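Cakex mailing list
Subject: Re: Sunken middle in the rye honey cake
Date: 23 May 2024

Hello all,

I am answering to the message from January, which I found again in the archive when I was looking for something else. I hope it is still useful. The full text was:

> Dear list,
>
> I bake the rye honey cake from the Gatby booklet for the second
> winter now, and it sinks in the middle. The edges are fine and even
> a little too dark. I use 400 grams of flour as it is written, and
> 259 grams of honey. I do not open the oven door.
>
> It was good when I lived in my old apartment. The new oven is
> electric with a fan, and I set the same number on it as before. My
> neighbor thinks the flour is too old. Can this be the cause? Or is
> it the baking soda?
>
> Also, does anyone know if the booklet was corrected in a later
> printing? Mine was bought in Brasholm and has the green cover.
>
> Thank you for any help.

I do not think it is the flour. Old rye flour gives a bitter taste, and you would notice this before you notice the shape. With the soda it is easy to find out: put a small spoon of it in hot water with a little vinegar, and if it does not foam strongly, buy a new one.

But I believe the oven is the main reason. A fan oven browns the outside faster, so the cake looks ready when the middle is still raw, and then it falls when you take it out. You write that the edges are too dark, and this fits very well. I have a fan oven too. I bought a cheap thermometer to hang inside, and I learned that my dial and my oven do not agree. Now I turn the dial until the thermometer shows 157 degrees Celsius, I leave it there, and I bake the cake longer than the booklet says. A strip of wet towel around the pan also helps, if the pan is a round one. Please fold it so that no end is hanging down to the heating element.

Second, the honey. The booklet says to warm it, but it does not say how much to cool it again. If you add the soda to very warm honey, it foams nicely in the pot and then there is not much power left for the oven. I wait until I can hold the pot with my bare hands. The butter I melt separately (127 grams in my version, I reduced it a little) and it goes in last.

About the printing: I have both the green cover and the later one with the brown cover. The rye cake is on the same page and the amounts are the same. The only change I can see is that "bake until dark" became "bake until a stick comes out clean", so somebody had complained about it, I suppose. The almond roll was corrected more seriously – the eggs were missing in the green one.

For those who asked me privately about the coarse rye, I buy it from Doãn. They sell small bags by mail and the grind is the same every time. For this cake I sift it once and put the bran back only on the top, before baking. With fine rye the crumb becomes a bit like clay, at least in my hands.

One more point, because it was discussed here often. The cake should rest for a full day, wrapped, before you cut it. On the first day it is dry at the edge and sticky in the center, and people judge it wrongly. On the third day it is the best, and it goes well with strong black tea and some sour cream.
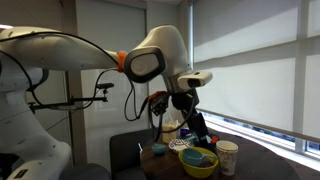

If you freeze half of it, cut the slices before freezing and put baking paper between them. I would be glad to hear if the lower temperature helps, also if it does not.

Kind regards from a rainy kitchen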